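Build the Tool You Can Hold First

Opinion, by Noman Usmani

The usual order of work for an amateur manipulation build is arm first, gripper second, task last. I think the order is wrong, and I would like to see more shared workshops reverse it. An arm consumes the budget and most of the calendar. By the time it moves, the builder has little of either left for the part that touches the object.

Our workshop spent a winter doing it the usual way. The arm was a six-axis design with printed housings, and the bill of materials ran to 268 lines. Rukhsana Jatoi handled the joint controllers and I handled the frame. In March it could reach a point on the bench and repeat it acceptably. It could not pick up a shopping bag, and neither of us had spent an evening finding out why a shopping bag is difficult.

The current build starts from the other end. It is a pair of grippers carried in the hands, with cameras, and a table. A person performs the task through the jaws. The recordings are used later, if they are any good, and the mechanical lessons are available the same evening.

The first of those lessons concerned fabric. Rigid test blocks flatter every gripper. They have two parallel faces and they stay where they are put. A cloth bag has no fixed faces, its handles fall across whatever one intends to grasp, and its opening closes under its own weight. Putting a packet of snacks in it changes the problem again, as part of the bag now has a shape and the remainder does not. Linkage stiffness, which we had argued over for weeks, mattered less than the texture of the finger faces and the angle at which the tips meet the table.

The second lesson was about the operator. Holding the tool makes a bad design uncomfortable quickly. A cable that pulls at the wrist is noticed within minutes, where on a fixed arm the same cable would be zip-tied and forgotten until it failed. Bushra Cheema rerouted ours twice before she was willing to do a full session. I regard complaints of this kind as measurements.

There are fair objections. Rafia Bangash, who still maintains the arm, points out that a human wrist hides defects. It compensates for play in the joints, and a motor will not. She is right, and any gripper developed by hand needs a separate check for backlash before it is mounted on anything. We use a dial indicator and a clamp, and the check takes 14 minutes per jaw pair. She also argues that recordings made by people contain small corrections no arm of ours could follow. That may be so. I would answer that we will know which corrections they are, and can slow down accordingly.

Cost is the easier argument. The previous project, which we called Skavthorpe, absorbed $1707 before it closed on any object at all. Hand-held tools can be revised between sessions with a printer and a few bushings, and a poor revision wastes one evening.

I would add one recommendation on the workspace. Build a plain table with a rim and leave it in one place. Asif Niazi proposed a folding bench to save floor area, and we rejected it for the reason that every change of height or position becomes a variable in the recordings. Cables on the floor are a lesser problem, although they deserve a proper channel and ours do not have one yet.

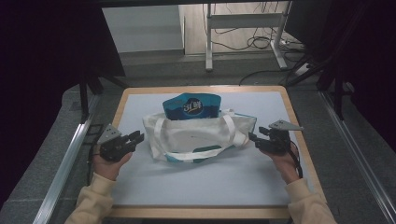
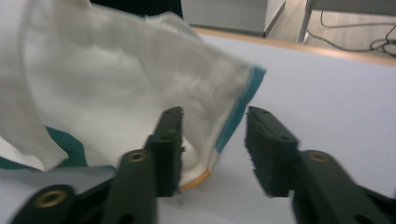 Grippers and fabric at the work table.

The arm is still on its pedestal. It will get a gripper when one has passed the backlash check and has been used by more than 16 different people, a threshold Rafia set and I accepted. Until then I would advise any group starting from nothing to leave the motors in the catalog and find out what the fingers need to do.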